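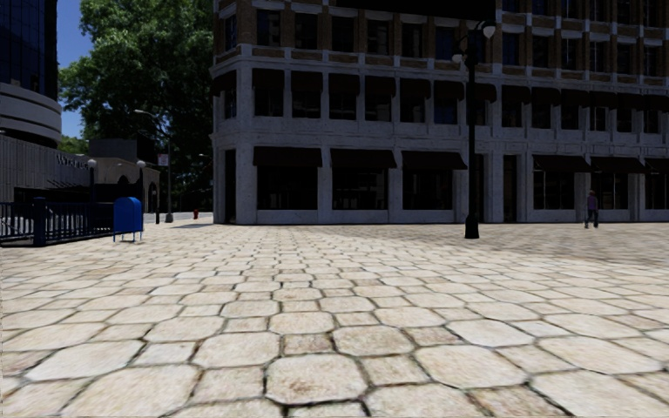

Plaza map, street-level view, one walker near the storefronts

# Groltix Plaza Pack: README

Hi! I'm Mihret Ejigu and I've been poking at the Groltix plaza pack since June, mostly to find out if it's worth the money for a small shop like ours that tests delivery robots. Fredy Mamani asked me to put my notes next to the files, so here they are (sorry about the order).

## What you get

The pack is 36 maps, all rendered, no real photos anywhere. Each one comes with a drive log from the simulated robot and a plain text file listing the settings. There are 84 logs in total, so some maps get several runs and some get just one, which bugged me a bit. The whole thing unpacks to 2585 files. Give it a folder of its own, please, I learned that on my desktop.

## The plaza map

I spent most of my time on this one. I picked it for the paving! Most kits hand you a floor as smooth as a kitchen counter, and then your robot meets a real sidewalk and shakes its lid off. The flagstones here have rounded edges and dark grout lines that sit a little low, and up close there are small pits and stains too. Our planner kept reading the grout lines as curbs for the first 2 evenings. I turned the curb threshold up and it calmed down.

Things I'd point your detector at: the blue mailbox, the black railing on the left (thin bars, mine lost them over and over), and the lamp post out on the open stone with its two white globes. The hydrant back by the road is tiny from this spot, so don't be hard on your model if it misses it. Same goes for the person in the purple top, who is pretty small against those big stone pillars.

The dark storefront glass is my one gripe. I wanted messy reflections to throw at the depth code, and from here the windows are mostly just dark. Orlando Urrego likes them that way and we've agreed to stop talking about it.

## Running it

Unpack, open the settings file, set your camera height, start the runner. If the map loads gray, close it and load it again. Aníbal Llanos has a proper fix for that but it only works on his machine so far.

I wouldn't train on this pack alone. We mix it with our own sidewalk footage, and I hold back the plaza runs for testing.

## Would I buy it again?

Yes, for the ground textures. If you only need indoor floors, skip it. Support answered me the same afternoon both times I wrote, and the second time they even sent a corrected log.

Questions about the logs go to Sabina Howlader, she keeps the list of broken ones.

Search this project
Go

Related items
Fimar wheel base, setup notes
Iner depth camera, first week
Groltix Warehouse Pack: README
Curb threshold settings we use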